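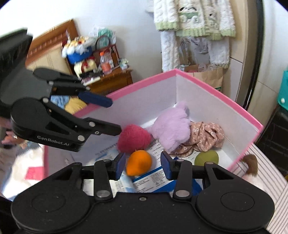
Home About Archive Recipes Say hello

The footbridge, the detour and my new morning walk

Sat 8 May

5 min read

Well, they finally did it. The footbridge over Coutinho Creek closed in April, and if you live on our side of Trotstead you already know what that has done to everybody's mornings. I had seen the notice taped to the railing for weeks and had somehow decided it was meant for other people. Then I walked down there with my travel mug one morning and found a chain-link fence across the path and a man in a yellow vest shaking his head at me very kindly.

I should say up front that I'm glad they're fixing it. The boards on the north end had gone soft, and there was one spot near the middle where you could feel the whole thing give a little under your foot. My neighbor stopped taking her stroller across it last fall. So yes, fix it, please, and take the time you need! But I have crossed that bridge nearly every day since we moved here, and I didn't know how much of my day was hung on it until it was gone.

The official detour goes up Rosora Street, along the back of the feed store, and down the hill to the road bridge. On the map it looks like nothing. On foot, with a bag of library books, it is a good deal more than nothing, and the sidewalk quits for a stretch behind the feed store so you end up in the gravel with the delivery trucks. I wrote to the town about that part. Everaldo Camargo from the public works office called me back the very next day, which I did not expect, and we had a nice long talk.
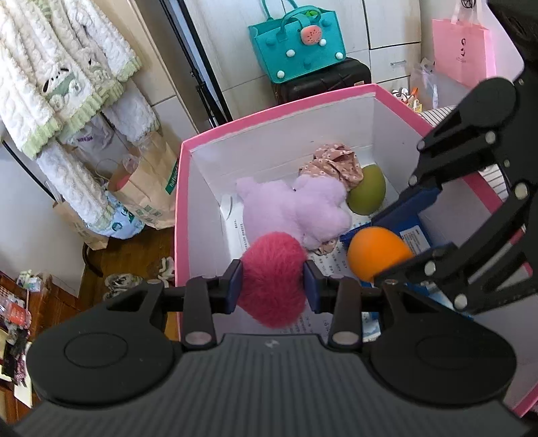 He told me the plan had been to replace the worst of the boards and call it done, but when the crew got underneath they found that 2 of the main beams were rotten where they meet the bank. So now it's new beams, new decking and new railings. The extra lumber adds $4,000 to the bill, and he sounded truly sorry about it, as if he were paying for it himself. I asked about the gravel and he said he would see about putting out some cones. There were cones by the end of the week – crooked ones, but cones.

He also said the bridge gets 1,000 crossings in a good week, counting the school kids, and I believe it. In the afternoons you used to have to stand aside at the Griltisar Park end and let them all thunder past you with their backpacks.

What I miss most is silly. There's a flat rock just downstream where a heron likes to stand, and I used to stop and look for him on my way over. You can't see the rock from the road bridge, the willows are in the way. I tried walking down the bank on our side to get a look and came home with mud up to my shins and no heron.

On the other hand, Rosora Street has turned out to have the best lilacs in town, and I had never once walked up it in all these years. There is a white one by the corner house that smells so good I've started leaving early to have a minute with it. The woman who lives there caught me with my nose in it and offered me a cutting, so now I have a jar of lilac twigs on the kitchen windowsill and no idea what to do with them. (If you've ever rooted lilac, please write to me. I've read three different sets of directions and they all disagree.)

The new boards are already stacked by the fence under a blue tarp, and Everaldo promised to call when they have an opening date. I'll post it as soon as I hear. Until then, if you're taking the detour with little ones, stay on the feed store side of the cones and watch for the trucks before lunch.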